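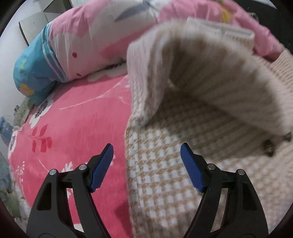 Section 6. Washing and drying the Clomer cover set

Rev. 2020-09-08, A. Srivastava. Replaces the loose sheet that came in the box.

Before you start
Take the covers off the inserts. Zippers are on the back seam, pull tab tucked under the flap. Close every zipper again before washing or it chews up the lining.

Check the sewn-in tag. Covers marked 894 are the heavier weave, see note at step 4.

Washing
1. Shake out outside. Crumbs, pet hair, etc.
2. Turn inside out.
3. Load loosely. Max 3 large covers per load, no towels in with them.
4. Cold water, gentle cycle, liquid detergent. Note: 894 weave gets a second rinse. Powder leaves white streaks on it.
5. Take out as soon as the cycle ends. Creases set fast.

CAUTION: No bleach. No fabric softener either, it ruins the stain finish and we can't redo it.

Drying
1. Line dry if you can, out of direct sun. Dark colors fade.
2. Tumble dry on low is OK for the regular weave only. Stop while the seams are still a litle damp.
3. Pull the corners square by hand, lay flat until fully dry.

CAUTION: Never put the inserts in the dryer. Foam scorches.

Putting covers back on
Fold the insert in half, push it in fold first, let it open up inside. Work the corners out with your fingers. If the zipper won't close dont force it, take the insert out and start over. Usually its in sideways.

Spots
Blot, don't rub. Lukewarm water and one drop of dish soap. Test on the back seam first. Grease: cornstarch, wait 2 hours, brush off, then wash as above.

Replacement zippers and tabs: ask at the Nornthorpe counter, bring the tag number. Older Lodhi covers take a different zipper, see Section 2.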